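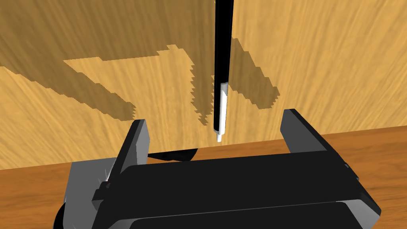

Yolandi Potgieter
Floor training lead, Toststead

Speaker notes, November session. 20 min plus questions. Leave slide up while people sit down.

OPEN
Morning. Who I am, nine years at Toststead, started on the marking bench. Still have the callus.
Don't do the history of the company. They can read.
Slide: simulated cell, gripper open, pen hanging point down over the table. This is the job. Lines and part marks on panels. Used to be 37 people with a hand and a ruler, two shifts.
Ask: who here has marked parts by hand? Wait for hands. Really wait this time.

WHAT WE DID
Two cells at the Lustden building first. Zallovetti for the arm software, they were fine, slow on email.
Everything gets tried in the simulator before it goes near a real panel. Operators do the trying. That was a fight, engineering wanted to keep it. Glad we pushed.
Look at the shadows on the back wall. Stair-step edges, all jagged. First week somebody on the bench asked if the arm was going to be jerky like that. Good question!! No, that's the rendering. But we'd shown people a picture and not told them how to read it. Fixed the handout after.
Fingers are wide open there. New folks want to know where the gap is, how far to come in, what closes first. Let them play with it. An hour of playing beat my forty slides (I had forty slides. sorry to the Pant crew who sat thru them)

NUMBERS - go slow
2,569 panels marked in the first full month.
68 rejects. Most of those were ours, wrong file loaded, not the arm.
79 hours of operator training logged, whole team, paid. Say PAID twice.
Don't compare to the hand bench, the part mix changed and somebody will catch it.

WHAT CHANGED FOR PEOPLE
No layoffs in marking. Be straight tho: four jobs not refilled when folks retired. Don't skip that, they know.
Wrists. Fewer people at the nurse about wrists. More about eyes, we've got screens now. Asked for better lamps, got half of them.
Boredom. Big one. Hand marking was dull but you could talk. Cell is dull and you're by yourself. Moved the two cells so operators face each other. Cheapest thing we did.
Pay grade. Cell operator is one step up from bench. Took five months to get through and it should of been done before the first arm was bolted down. If you take one thing home, take this. Grade first.
Who gets to stop it. Anybody. No form. The first person to hit stop got asked to explain herself by three managers and then nobody hit it for two weeks. Tell this one properly, don't rush.

PANT SITE
Starts after the holidays. Bench people pick the first part to move over, not us.
They picked the curved door panel, the one everyone hates. Fair enough.
Keeping one hand bench running for short orders and oddballs.

IF TIME
Pen changes. Who does them, when. Now on the operator's sheet, was on maintenance, sat waiting all the time.
Night shift got trained last and it showed. Next time nights go first.

QUESTIONS
Will get asked about the next round of cuts. I don't know, say I don't know.
Stop by 10:50, room is booked.

Comments (3)

benchrat
Was at this one. The stop button story is worth the whole talk. Same thing happened at our place and it took a lot longer than two weeks to come back.

Marlene T.
Do you have the handout anywhere? The one about reading the simulator. My guys asked the exact same thing about shadows.

dkoz
"Grade first" yes. We're eight months in and still on bench pay.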